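Home | News | Standards | Archive

Grip limits for filled bottles: revised practice note

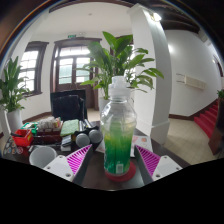

One reader at Tusix objected that a fixed closing limit is useless unless the pads are checked too. The revised note covers both. Inspect pads every 100 cycles and replace the pair after 600. Close at no more than 20 newtons on thin plastic. Log fill level with each trial. Comments go to the Darnovport office by November.

Related items
Muriithi pad wear tables
Ciditz logging format

Last updated 9/24/25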